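Fold laundry on the bed (fast version)

No folding table? Use the bed. Takes me 9 minutes for a small load, before coffee.

What you need: one made bed, fitted sheet only. Duvet and pillows off, dump them on a chair.

Step 1. Smooth the sheet. Flat hands, middle out to the sides. Creases under the clothes end up in the clothes. Doesn't have to be perfect, soft wrinkles are fine.

Step 2. One piece at a time. Drop it near your edge of the bed so your not reaching. Find the seams first - they tell you which way is up. 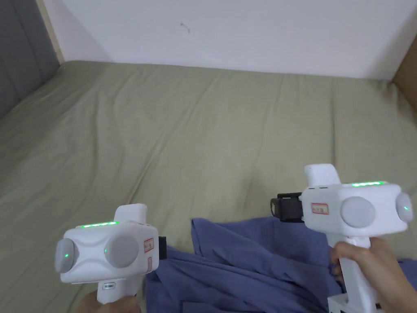
Dark blue on the green sheet, still bunched up.

Shake it once, hard. Lay flat, seams to the sides. Fold in half the long way, then in thirds. Press with your palm, don't iron it with your fist.

Step 3. Stack against the headboard. Heavy stuff at the bottom, tees on top. Socks last, always.

Step 4. Clear it all off and run a hand over the sheet agian. Tuck the head end back in where it meets the headboard.

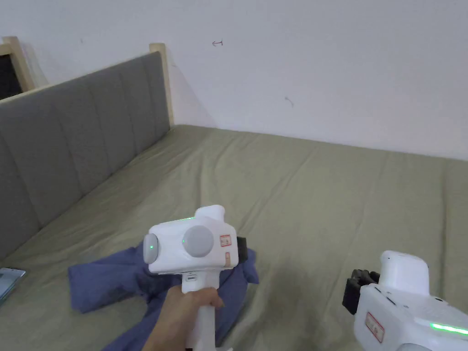

Step 5. Put it away now. Not later. A stack left on the bed is a heap by 9 at night - ask me how I know.

Ketsara Paisan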